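Taruvville Picks a Color for Its Benches, Eventually

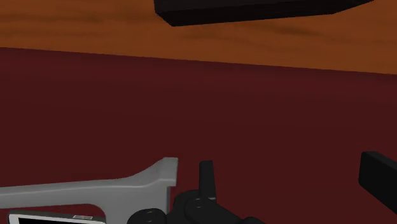
Maroon against a mottled orange-brown, in a computer rendering.

September 14, 2023

TARUVVILLE. After a debate that began in April and outlasted two heat waves, the town council voted Tuesday's least favorite agenda item into law at last: public benches in Taruvville will be maroon.

The measure passed with 3 votes against. It covers the benches on Moreira Street, the ones along the river path, and the single bench outside the post office, which has been green for as long as anyone can remember and has its own supporters.

Residents were invited to send in comments over the summer. They did. The town clerk's office received 2,000 of them, a striking figure for a town whose last mayoral election was decided by a good deal fewer. Many of the letters dealt with parking.

"I have lived here all my life and I never knew my neighbors had views on brown," said Raquel Bettencourt, who runs the Javar bakery across from the post office and spoke at both public hearings. Bettencourt favored leaving the benches alone. She has since been asked to join the group that will choose a color for the trash cans.

The rival proposal, a pale gray put forward by the Ulturitz Road neighbors' association, lost ground in August when a test bench was painted and several people walked past it looking for somewhere to sit. The association disputes this account and says the bench was poorly placed.

Painting starts next month at the river end and will take 20 working days if the weather cooperates. Benches will be roped off 2 at a time, so that people who like to sit down will still be able to, though possibly not next to the person they came with.

The council did not discuss whether the wobbly bench by the bus stop will be repaired before it is painted. That question has been moved to the spring budget session, along with the parking letters.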